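Mernlow – README

Hello, and thanks for downloading Mernlow. It's a set of notes and pictures on the everyday business of looking after a room: wiping down, putting back, opening things up, letting some light in. I started it as a folder on my own laptop and it got out of hand, so now it has a name and a version number and people send me emails about it.

I'm Nikola Georgiou. I keep the collection going in the evenings, so please be patient if you write to me.

What's in it

There are 1,927 pictures in this release, sorted into 96 folders. Each folder is one session in one room, and each has a plain text file next to it called notes.txt. The notes are mine and they're uneven. Some are a full page because I got interested in how a particular cupboard was arranged, and some just say "kitchen, second go". I've fixed the spelling where I spotted it and left the rest alone.

The sessions are split into 21 activities. The big ones are wiping surfaces, clearing a worktop, sorting cutlery and folding cloths. The small ones are things like watering plants or straightening chairs, which I'd love to have more of (if you've got a nice bright dining room and a bit of patience, do get in touch!).

How the folders are named

Room first, then activity, then a number. So kitchen_wipe_04 is the fourth wiping session in a kitchen. I know it would have been cleverer to put the number first. I changed it once, broke everybody's scripts and changed it back, and I'm not doing that again.

If you've still got a copy of Skaleck, the older set, the names won't match. There's a file called old_names.csv which gives you the old name and the new one side by side. It covers everything except the hallway sessions, which I never managed to line up properly.

Light and windows

I get asked about this more than anything else. I didn't draw the blinds and I didn't put up lamps. If a room has a big window, you get a big window, with whatever weather was going on behind it. I like rooms that way, and I think a set where every worktop is lit like a shop catalogue is a bit useless for people who want to know what homes and offices look like at ten in the morning.
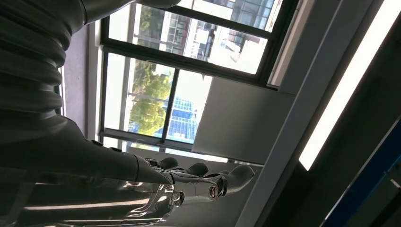
The price of that is glare. Strong daylight washes out pale things, so a white plate against a sunny window may be no more than a bright patch, and shiny metal throws back stretched bits of everything near it. I've put the tag "bright" on sessions where it's strong and "shiny" on the ones with a lot of metal or glass. Plenty have both. If you're matching colours, filter on those two tags first and see how you get on with what's left.

Plenty of pictures are tilted too. I haven't straightened any of them. Rotating means cropping, and cropping loses the corners, and the corners are where half the interesting stuff lives – the tea towel over the handle, the post left by the toaster.

Things I know are wrong

17 of the notes files are attached to the wrong session. I know which ones, they're listed in errata.txt, and they'll be sorted in the next release, which I'm hoping to get out in April.

The word "tray" is a mess. I used it for baking trays, serving trays and the plastic bit in the cutlery drawer. Ferraro, the labelling tool I was using early on, only let me pick from a fixed list and "tray" was the nearest thing. Treat it as "flat thing that holds other things" and you won't go far wrong.

Folding cloths and putting cloths away were one activity until quite late. I've split them since, but some sessions have a bit of both and I've filed them by whichever took longer.

What I'd use it for, and what I wouldn't

It's good for looking at how ordinary rooms are laid out, how surfaces look in real daylight, and what sits next to what. A friend at Remmont used it to plan the insides of a range of kitchen drawers and seemed very pleased. I wouldn't use it for measuring anything. There's no scale in the pictures, and my notes say things like "deep shelf", which is a feeling.

Using and sharing

Use it, change it, pass it on, and keep this README with it. If you publish something, a mention of Mernlow and the version is plenty. Corrections are very welcome, the fussier the better – send the folder name and what you think it should say, and I'll put your name in thanks.txt unless you'd prefer I didn't.

Version 2, February 2020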